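[linen-share] Re: Folding tables and what to put over them

From: Kavinda Amarasinghe
Date: Jan 3, 2021
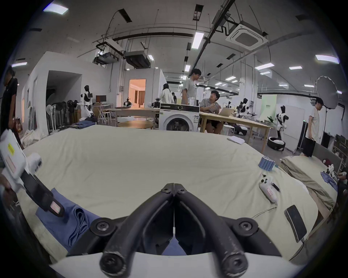 1. Cloth on the table

Answering Demetti's questions in order, with the message quoted at each point so people who joined after July can follow.

> We have the loan of the hall again and 46 bags of donated clothes
> to get through. Last time we folded straight onto the bare tables
> and the knits slid all over the place. Do you cover yours, and if
> so with what? Does the color matter?

Yes, we cover them. A plain cotton sheet is fine. Ours is a pale cream-green one and I would pick something like it again. Blue and dark clothes show up well against it, so you can find a sleeve that has folded under without lifting the whole thing. White things are harder to see on it, but you get used to that.

The cloth will wrinkle. You can see soft creases running out toward the sides in the picture, and I don't bother with them unless they get under the piece I am working on. If you want it tighter, pull from opposite corners and clip it under the table. Bulldog clips work on thin tops. For thick ones we bought spring clamps from Larniron, and they have held up well.

Don't use anything with a shine to it. We tried a polyester tablecloth and it was as bad as the bare table.

2. Where the finished pile goes

> Also, where do you put things once they are folded? We ended up
> with piles on chairs and then on the floor and half of it had to
> be done over.

Far corners, and keep the middle clear. We put clothing on the far left corner and sheets on the far right. Keep the clothing stack flat and low. If it starts to lean, move it to a crate before adding to it.

The middle of the table is for the one piece being folded. The next piece can wait at the near left if you are right-handed. Swap it around if you aren't.

Chairs are no good for finished piles. People need to sit down, and then the pile goes on the floor, as you found.

3. Shirts, rolled or flat

> Vishwakarma says roll everything. I say flat. Who is right?

Depends on where it is going. For a shelf, fold flat. For a bag or a deep bin, roll. What does not work is mixing the two in one stack, as the rolled ones push the flat ones over.

For a flat T-shirt I do this:

Lay it face down and smooth it from the collar outward.
Bring one side in to the middle of the shoulder, and turn the sleeve back on itself.
Same on the other side.
Fold the hem up to just short of the collar, then in half again.
Turn it over and put it on the stack with the fold facing you.

If it comes out with several thick layers bunched along one edge, the sleeves were not laid back flat. Open it up to the second step and do it again from there. You don't need to shake it out and start over.

Heavy work pants I fold lengthwise, then in thirds. Sheets take two people if they are anything bigger than a twin.

4. How many people to a table

> We had five at one table and it was a mess. How many do you put?

Two at a long table, one at each end or one on each side. With 5 people I would set up a second covered table close by and split them two and two, with the fifth carrying bags in and full crates out. Leave enough room between the tables for someone to stand with their back to the other table without bumping it. The second cloth can be any old thing. If it is too long, bunch the extra up along the side so it doesn't hang where people walk.

5. Crates and labels

You didn't ask about this but it will come up. We use Derkar crates, the size that takes 26 folded adult T-shirts in two rows. Other sizes are fine as long as they are all the same, otherwise they don't stack. Write the label on the short end. We wrote on the lids one year and then the lids got swapped.

I can lend you a dozen crates and both of our cloths if somebody can collect them. The cloths are clean but not ironed. Let me know which day you have the hall and whether it has its own tables or you want ours too - they are heavy, so I would need some notice.

Kavinda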